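# Setting Out and Sorting Mixed Dishware on a Plain Table

By Macarena Soler

This is the method I use when a box of odd plates, cups and bowls has to be turned into a few usable place settings. It works on any white or light table. I put a green cloth up behind mine, clipped to keep it from sliding.

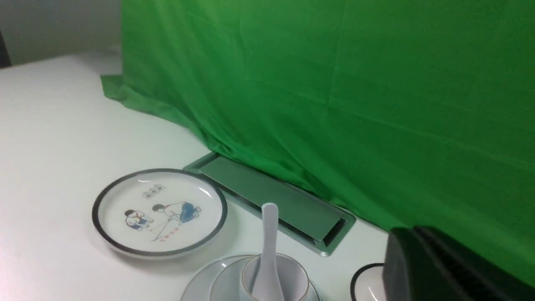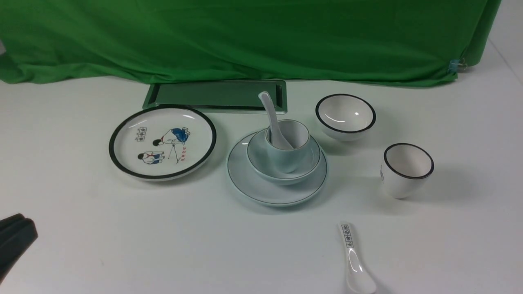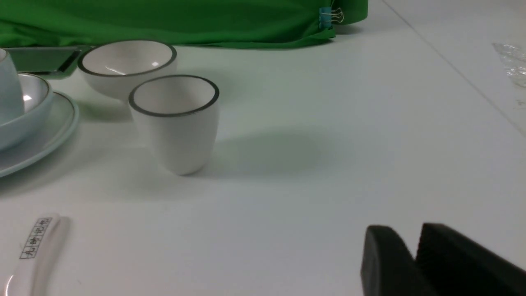 ## 1. Clear and cover

Wipe the table and let it dry. If you hang a cloth at the back, leave enough slack for the lower edge to reach the tabletop. A binder clip holds it well enough. Creases can stay unless you plan to sell the pieces online, in which case iron it first.

## 2. Sort by rim and glaze

Ignore size to begin with. Look at the edges. White pieces with a dark rim go together, even if one is a cup and the other a bowl. Pale blue-green celadon goes at the other end of the table. A thin gold rim counts as its own group. Picture plates, such as the one with the two children in red scarves, can join a dark-rim group if the band is close in color. Hold the two edges side by side before you decide.

## 3. Stack each setting

Work from the bottom up:

1. Plate, flat on the table.
2. Bowl, centered on the plate.
3. Cup, beside the bowl or on its own saucer.
4. Spoon, either in the cup or laid in front.

Leave a hand's width between settings. Ceramic soup spoons chip at the tip, so if you stand one in a cup, put it in with the handle up and don't drop it.

A decorated plate looks best without a bowl on it. Turn it until the drawing faces the person who will sit there.

## 4. Check for damage

Run a fingertip around every rim. Glare hides hairline cracks, so tilt each piece away from the light and look again. Put chipped pieces on a separate towel. Gold rims should stay out of the microwave.

## 5. Label and put away

I keep a list in a notebook with the group, the type of piece and the shelf. My own list runs to 213 pieces and takes up two cupboards. For storage:

- Put a paper napkin between stacked plates.
- Stack bowls no more than four high.
- Store cups upright, never inside one another.
- Keep spoons in a shallow drawer, all facing the same way.

I go through the list again each January and cross off anything that broke during the holidays.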